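MEDIA RELEASE

19/12/2020

Residents' group questions council's case for closing the Bolbridge crossing

The Jarow Crossing Association has called on Cisness Shire Council to release the full engineering report behind its plan to close the old Bolbridge crossing to all users from April.

The council announced the closure in a 3-page summary, saying the bridge had reached the end of its useful life and that people on foot and on bikes could use the highway bridge instead. The association says the summary leaves out nearly everything a ratepayer would need to judge that claim.

"We've been told the bridge is unsafe, and we've been told it's safe enough to stay open over the summer holidays," said association president Hanneke Van Wijk. "We'd like to know which one it is. If there's a report that explains it, let's see the report."

The summary refers to an inspection carried out by consultants Simanjuntak but does not say when the inspection took place, which parts of the bridge were looked at, or whether any repair short of closure was priced. The association asked for those details in writing and received a two-paragraph reply directing it back to the summary.

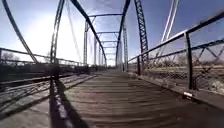
Members are also doubtful about the travel times. According to the council, the detour by the highway bridge adds "a few minutes" to a trip between Jarow and the Bolbridge shops. Association members who walked it took 16 minutes longer, and that was without a pram or a trolley of groceries. The highway bridge has no separate footpath on its northern approach.

"A few minutes in whose car?" Ms Van Wijk said. "My neighbour is 83 and she walks over for her bread. She isn't going to do that beside the trucks."

The association does not claim that the crossing needs no work. It accepts that an old bridge costs money to keep and that some of that money will have to come from rates. What it doubts is the council's estimate for removal, which appears as a single line with no breakdown, and the promise of a "future active transport link" that has no date, no route and no funding beside it. Similar wording was used for the Cisness rail trail 13 years ago, and the trail still stops at the saleyards.

So far 149 people have signed the association's letter to the council. It asks for the inspection report to be published in full, for a second opinion on repair costs, and for a public meeting in Jarow before any contract is let. The council has said it will "note" the letter at its next ordinary meeting — it has not said whether it will answer it.

The association will make copies of its correspondence with the council available to media on request.

Media contact: Hanneke Van Wijk, President, Jarow Crossing Association

ENDS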